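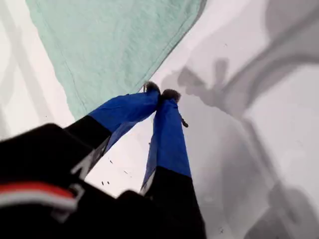 # Keketti Folding Stack: FAQ

Maintained by Bożena Mazurek and Kwame Tetteh. Last revised 19 June 2021.

## Which parts run on the robot and which run offline?

Perception, grasp selection and the joint controller run on the robot's workstation. The fold planner can run in either place. Training and log replay are offline only.

## How does the grasp node pick a point on the cloth?

It segments the cloth from the table, extracts the outline, and scores points along hems and corners. Points under a finger are masked out. Pale cloth on a white table is the hardest case for segmentation, and shadows from the arms make it worse. If the mask spills into a shadow, lower `edge_gain` before touching anything else.

## Why does the planner reject a grasp that looks fine?

Usually the approach path brings the two arms too close together. The default clearance is 51 mm. Set `planner.verbose` to 2 and the log will name the link pair that failed.

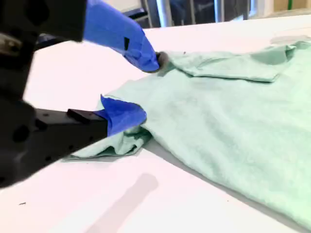
*Both grippers on a mint-green T-shirt, upper part folded over.*

## Can the arms be planned independently?

Yes, with `mode: split`. We don't recommend it for garments. When both grippers hold the same piece of fabric, the motion of one arm changes the load on the other, and split mode ignores this. Use `mode: joint` — it is slower to plan but keeps the distance between the fingertips bounded.

## What is the replanning rate?

The planner checks the cloth mask at 10 Hz and replans only when the tracked edge moves past the threshold. The controller keeps following the old path until the new one is accepted.

## Do I need to recalibrate after changing finger covers?

Yes. Run `irel_calib --tips`. A cover changes both the fingertip offset and the color mask used to remove the gripper from the camera view.

## How large are the replay logs?

The buffer holds 3,000 frames per camera and overwrites the oldest. Export before restarting the node — a restart clears it.

## Where do I report a bug?

Open a ticket in the Stillden tracker and attach the log and config file. Calibration problems go to Kacper Śliwiński.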